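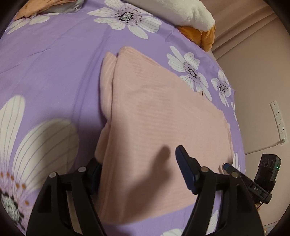

Why on earth would you resample everything before filtering, a reader wrote under my last post, and didn't that smear the very clicks you were looking for? Fair question. Longer answer than fits in a comment box so it gets a post. Quick one, I have a train at ten to six.

Background for anyone new. I'm in the second year of a PhD, signal processing side, working on vibration recordings from water pumps. The pumps are at the Arkside station, the sensors are Wadovier boxes that clamp on the housing, and the question is whether you can hear a bearing going bad before the maintenance crew can. My masters was in instrumentation so I came in thinking the hardware would be the easy part. Ha.

So, resampling. Each box has its own clock. On paper they all run at the same rate. In practice they drift, and not by the same amount, and not in the same direction. I had 403 recordings from the spring and I'd been treating them like they all came off one machine. Averaged spectra looked like mush. I spent most of March blaming the pump.

What I did was take the mains hum, which is in every single recording whether I want it or not, and use it as a ruler. Track the hum, work out how far off each box is, stretch or squeeze the signal to match. Then filter. If you filter first you kill the hum and there goes your ruler. That's the whole reason for the order. (Yes the mains wanders too. It wanders the same way for every box on the same site at the same moment, and that was good enough for lining them up with each other. For absolute frequency it isn't good enough and I don't claim it is.)

Does it smear the clicks? A bit. I checked by adding fake clicks to a clean recording, running the full thing, and looking at the width coming out the other end. With the cheap linear interpolation they came out fat and ugly. With a proper windowed sinc, much better, I could barely tell the before and after apart at the scale I care about. I was using the cheap one until April. So some of my old plots are worse then they should be, including the one in the last post that the comment was about. Will swap it out when I get a minute.

Other stuff from this month.

The classifier. Still a random forest, still 900 trees, still nobody's idea of exciting. Tried a small conv net on the spectrograms and it beat the forest nicely right up until I split by pump instead of by recording. Then it fell apart. It had learned which pump it was listening to. Classic leak, I have literally explained this mistake to masters students, and I made it anyway. If your recordings come from a handful of machines, split by machine. Do it first, before you get attatched to a number.

The 3 bad files. Three of the recordings from the Brurnia site are just flat. Zero, all the way. Not corrupted, correct header, correct length. Loose cable is my guess. I've left them in the folder with a note and the loader skips them.

Reading. Finally went through the old papers on envelope analysis properly, not just the figures. Should've done that a year ago. Half of what I built in the fall is in there, done more neatly, with less memory than my watch has. Humbling. Also useful, the demodulation band selection is going straight into chapter two.

Code. People keep asking. The repo is called Mahmoud, it's a mess, the tests cover the hum tracker and not much else. I want to clean up the config files before I make it public. There are 10 of them and two do the same thing and I can't remember which one the pipeline reads.

Next up is the conference abstract, then another trip out to Arkside to swap batteries and move one sensor off the motor end. Comments are open, keep the awkward questions coming. Replies might be slow till the abstract is in.

Ok, train.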